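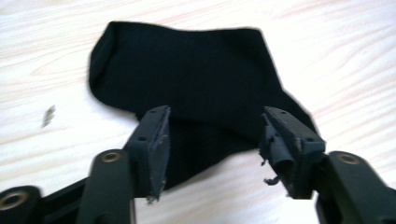 One black sock, pale wood.

I have read the sock-folding advice and I don't buy most of it. Kojo Dramani swears that laying each pair flat, one above the other, saves him 5 minutes a load. Saves them for what? I own 7 pairs of black socks, all from the same pack, and any two will do.

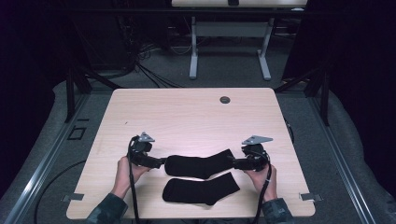
Photo: Kwabena Asante

Flat on a table does look tidy, I'll give him that. But by February mine will be back in a heap in the drawer, and I'll still leave the house with two on.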